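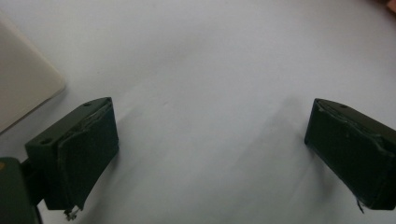
Photo: Mohammadi Home & Desk

I've had the Trikik desk mat in white for 3 months now, and since so many of you asked (hi, craft table people!), I figured it was time for a proper review. I work on it pretty much every evening after dinner - gluing, sorting, wrapping, the odd bit of homework help - and I'm fussy about what's under my hands.

First off, I love how plain it is. My old Flavimeck mat had grid lines all over it, and I kept losing little things in them. Pale beads still get away from me on this one, I'll admit, but anything dark shows up right away. It's matte too, so my lamp doesn't bounce back in my eyes.

Cleaning is easy enough. Pencil comes off with a damp cloth, white glue peels up once it's dry, and red marker... well, I have a pink smudge near one corner that I've stopped fighting with.

Now the grumbles. It came rolled up tight and one end curled for a good week (I piled cookbooks on it). And at $38 it isn't cheap for something this simple. I'd skip the matching Pistitov tray, which slides all over the place.

Would I buy it again? Yes, though I'd wait for the February sale and get the larger size.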